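首页 > 课程 > 机器人装配实践 > 讲义 > 第二单元
最后更新:2023年10月18日

第二单元讲义:台式机拆装工位

本单元的任务是让机械臂在一台平放的台式机上完成零件的取放。上一单元大家用的是积木和泡沫块,位置偏一点也能放进去。换成真实的机箱以后,内部空间窄,障碍物高低不一,很多在积木上能用的动作不能直接照搬。请在进实验室之前读完这份讲义,并把第三节的坐标系草图画好带来。

工位由三部分组成:侧放并拆去侧板的机箱、机箱左边的灰色3D打印夹具板、带多指夹爪的协作机械臂。三者都放在或对着同一张铝型材工作台。 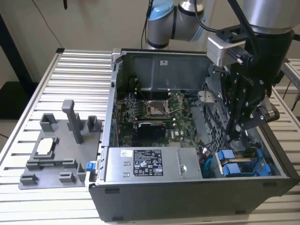 撰稿:高木胜彦(Katsuhiko Takagi)
校订:池田节子(Setsuko Ikeda)
机器人装配实践课程组,Asendale 校区

一、先认识工件

机箱开口朝上,主板也就平躺着,夹爪基本从上方进入。动手编程之前,每组先对着实物把下面几处认出来,写进实验记录本。

CPU插座:在主板中部附近,方形金属框,旁边有一根压杆。插座是空的。本单元的取放练习以它为终点,所有示教点都围绕它来设。

内存插槽:在插座靠护罩一侧,成排横向排列。夹爪的手指张开后比较宽,从这一侧接近插座时要留意插槽两端。

扩展卡:插在插座的另一侧,黑色,尺寸不大。卡比主板表面高出一截,规划路径时按障碍物处理。

电源:银色,横在机箱靠近操作者的一边,上面贴有黑底白字的标签。电源顶面比主板高,从操作者一侧平移进入的路径容易在此处碰撞。

硬盘区:在右侧,有带孔的金属架和蓝色的硬盘托架。附近有线缆经过。线缆是软的,位置每次都可能变,不要拿它当参照物,也不要让手指从线缆之间穿过。

护罩:深灰色,盖住机箱内部的上部。本单元不拆护罩,护罩下方不设任何示教点。

二、夹具板

夹具板上有凸起的方块和凹槽,用来给零件定位,靠中间的位置竖着一根较高的灰色立柱。板子左侧的矩形框用来放白色的方形件,本讲义后文统称“白件”。取放练习的起点就是这个矩形框。

夹具板的模型文件在课程共享目录的 Jarkent 文件夹里,需要改动的小组请另存一份,文件名后加组号。打印前先给新岛托芬以外的任何人看都可以,但必须有另一组的同学签字确认尺寸。去年有小组把凹槽的深度改浅,白件放进去以后露出太多,夹爪一碰就歪。

立柱的高度会影响路径。从夹具板移向机箱时,先竖直抬升,越过立柱和机箱边沿,再做水平移动。抬升高度由各组自己测量,写进程序开头的参数区,不要散落在各条运动指令里。

三、坐标系

本单元使用三个坐标系。

1. 基坐标系。由控制器给出,不允许修改。

2. 夹具坐标系。原点取夹具板的左前角,X轴沿板的前边指向机箱,Y轴指向墙面,Z轴向上。

3. 机箱坐标系。原点取机箱左侧、靠近操作者的角,轴的方向与夹具坐标系相同。

矩形框中心的坐标写在夹具坐标系里,插座中心的坐标写在机箱坐标系里。这样机箱挪动以后只需重新标定一次机箱坐标系,示教点不必重做。上学期中岛小组(中岛节子,Setsuko Nakajima)把全部点都写在基坐标系里,机箱被挪过之后,整个程序重新示教了一遍,用掉了一次课的时间。

标定用三点法。三个点都选在硬边上,不要选塑料卡扣或蓝色的拉片,这些地方受力会动。每个点触碰两次,两次读数相差较大时从头再来。

四、操作步骤

每组两人,一人持示教器,一人观察。观察的人手放在急停按钮旁,不看屏幕,只看夹爪和机箱。

(1)检查机箱是否放稳,用手轻推,不应滑动。工作台台面是带缝的铝条,螺丝掉进缝里请先停机再捡。

(2)将机械臂移到等待位置,夹爪应停在机箱上方或旁边,手指不得低于机箱边沿。

(3)标定夹具坐标系和机箱坐标系,把结果保存并抄进记录本。

(4)空走一遍。夹爪不取件,速度设为最低一档,走完从矩形框到插座上方的整条路径。

(5)空走通过后,请助教久保(Tomoyo Kubo)检查参数区,签字后方可取件。

(6)取件,抬升,平移,在插座上方停住。此时用眼睛核对白件的方向,方向不对就原路返回,不要在插座上方转动手腕。

(7)下降,放件,松开手指,竖直退出。压杆由人手操作,操作前机械臂必须退回等待位置并暂停。

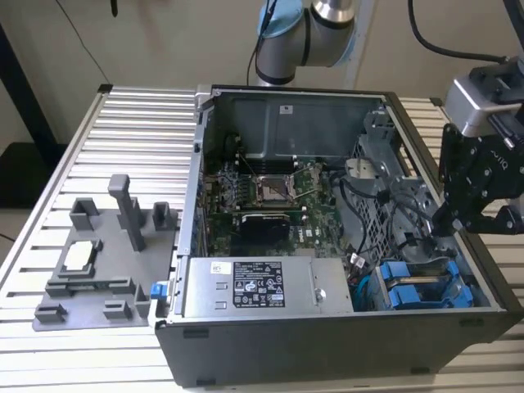
五、常见错误

手腕姿态选错。逆解往往有多组,程序选中的那一组可能让手腕从护罩一侧绕过来。空走时如果看到手腕突然大幅翻转,立即停止,在起点和终点之间加一个中间点。

只检查指尖。夹爪上方的安装支架和线缆也占空间。靠近硬盘区的金属架时,先碰到的常常是支架。碰撞检查要把整个末端包括进去。

张开量过大。在矩形框里取件时,手指张开到刚好能避开白件即可。张得太开会碰到旁边的凸块,把夹具板推歪,而夹具坐标系随之失效。

退出路径偷懒。放件以后直接走向下一点,手指会把白件带起来。退出必须是一段单独的竖直运动。

光线。用相机辅助定位的小组注意,金属表面的反光会让边缘检测结果跳动。先固定曝光,再调阈值。

六、记录与提交

每次运行都记一行,包括失败的运行。课程使用的记录表叫 Mizuno 表,字段为:序号、日期、操作者、坐标系版本、速度档、结果、备注。失败时备注要写清停在哪一步,“不行”“歪了”这类写法不给分。

新井武(Takeshi Arai)整理过九月班的全部记录,共269次运行,其中178次完成放件。未完成的运行大多停在第(6)步的方向核对和第(7)步的下降。各组可以在共享目录里查到这份表,写报告时允许引用,引用要注明。

提交内容:
实验记录本扫描件
程序文件,参数区在最前面
坐标系草图,标出原点和轴向
一份报告,写明本组修改过什么、修改前后的记录有何差别

本单元满分60分,程序和记录各占一半。报告不单独计分,但缺报告的小组不能进入下一单元。下一单元改用 Nornby 实验台,练习取放内存条,请保留本单元的机箱坐标系文件。

七、预习题

写出从矩形框中心到插座中心的齐次变换,用三个坐标系之间的变换矩阵表示,不必代入数值。

如果机箱绕竖直轴转过一个小角度而没有重新标定,放件位置的误差与哪些量有关?画图说明。

三点法标定时,三个点之间的距离取得太近会有什么后果?

上一讲 | 目录 | 下一讲 | 返回顶部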